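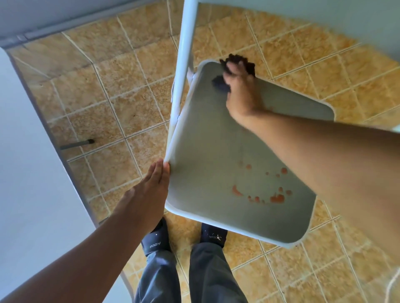
Wiping a stained folding chair by hand, one of the household tasks in the comparison.

Call for Participants: Household Cleaning Tasks for Gripper Comparison

The Nedbridge Manipulation Laboratory invites adults to take part in a study comparing two robot grippers, the Kitik two-finger model and the Waaka soft-finger model, on ordinary cleaning work. Participants will first perform each task by hand while wearing a head-mounted camera. They will then repeat it by operating each gripper through a Jarkulov controller.

Tasks include wiping seats and tabletops, folding cloths, and holding light furniture steady with one hand while cleaning with the other. The hand recordings serve as the reference against which both grippers are scored. The laboratory has collected 2,123 recordings to date and is now extending the set to tasks that require two hands.

Eligibility

Applicants must be 18 or older, have full use of both hands, and be able to stand for 30 minutes at a time. Prior experience with robots is not required. Persons employed by a supplier of the equipment under test may not apply.

Sessions and payment

Each participant attends two sessions on separate days. Training on the controller is provided at the start of the second session. Payment is $619 for completion of both sessions. Participants who withdraw after the first will be paid for the time attended.

Recordings and privacy

Video shows the hands, the work surface, and the immediate surroundings. Sound is not recorded. Files are stored under a participant number.

How to apply

Application forms are available from the Nedbridge front office, Room 529, and must be returned by December 12, 2025. Applicants should state which weekdays they are available and whether they are left- or right-handed.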